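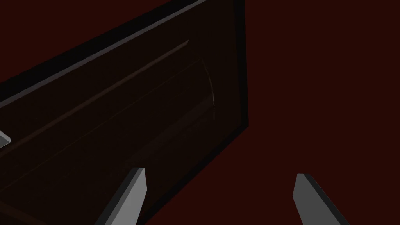 *Dark box-like object on maroon, render*

Hi all – quick one before I lose the connection again, sorry for typos.

Gemma Ruggiero wrote:

> Has anyone actually heard the new Skimero all the way through yet? I've had the promo for a week and I keep stopping at track four. The drums sound like they were done in a different building from everything else. I loved Pludwood, played it to death, so maybe I'm just expecting the same record twice. Also does anybody know if the vinyl has the long version of the closer? The digital one fades out right when the second riff gets going and it drives me nuts.
>
> Gemma

Heard it five times now. Twice on headphones, the rest on the big speakers with the neighbors out. You're right about track four, the snare is way too loud and there's a click on it I can't un-hear. But push past it. Five and six are the best stuff they've done, slow, really ugly, that bent note that keeps coming back under the vocals. Six has the organ too. Very low in the mix – took me three listens to catch it.

Pludwood is still the better album, for me anyway. Tighter. The new one could lose the two interludes and I wouldnt miss them. Wind noise, somebody walking on gravel, more wind. We've all got that record already.

Drums: they tracked them at Jurkidcombe and did the guitars at home, so different building is exactly right. It was in the label newsletter back in June. Mix was supposed to be Pellegrini again but he pulled out and the guitar player finished it himself. You can tell. Guitars are HUGE.
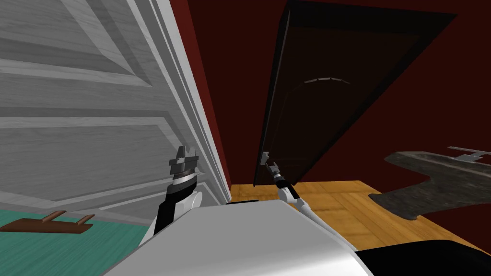
Vinyl – yes, long version of the closer, full ending, no fade. That's side D. Pressing is 965 copies, 50 of those on the clear stuff with the patch and those were gone before I even got the page to load. Mine is number 70-something on black, will check when I get home. Sleeve is thinner than the last one and the lyric sheet is printed dark gray on black, so good luck reading it. Sound is fine though, some surface noise at the start of side B and then quiet.

If you only want the long closer it's on their page as a seperate download too, they put it up on 1/1/21 with no announcement. Had 3427 plays when I looked last night. Same master as the LP as far as I can hear, just a bit louder.

Still need somebody to take the review for the site. I can't, I've got the split tape and two demos to get through and I'm behind on all of it. Gemma, you want it? Grumpy is fine. Keep the bit about track four.

Oh and whoever has my copy of the first Skimero demo, the one with the photocopied cover – I'd like it back please

More later, bus is here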